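Workshop notebook, Tuesday, August

Continued with the ribbed panel for Titby. Danai asked me to write down the wiring before somebody moves it again. The clip with the thin wires goes to the edge of the silver rail, and the black cable must stay flat. Filippos wants the plastic sheet kept for packing, so please do not throw it.

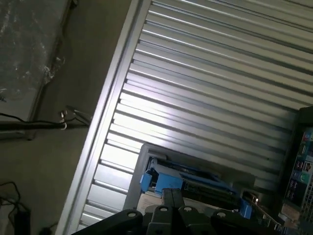
Page last changed: Tuesday, 16:40, by D. Mujić

Tray is on the ribs now. I prefer it there, it slides less than on the rail. Still to do: ask Sofia for the longer cable, 800 mm if she has it.

Recent entries
Rundberg shelf, second try
Drawer labels, row 21
Parura order

3 comments · 0 shares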